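About Forkstead

Forkstead builds hand-held gripper tools for recording manipulation tasks in ordinary homes. Jarmila Sýkora and Žofie Čierny started the company in Plavia, where all units are still assembled and calibrated.

Our current model, the Sasard 2, weighs 852 grams and has ribbed pads that can be replaced at home. The kit price is $2990. 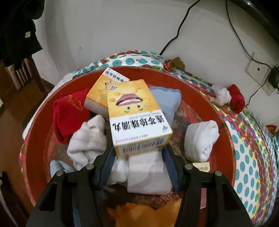
Pad wear depends on the load – cartons are harder on the ribs than socks. Spare pads cost $125 a pair and ship from our Plavia workshop. Orders are closed for two weeks each July.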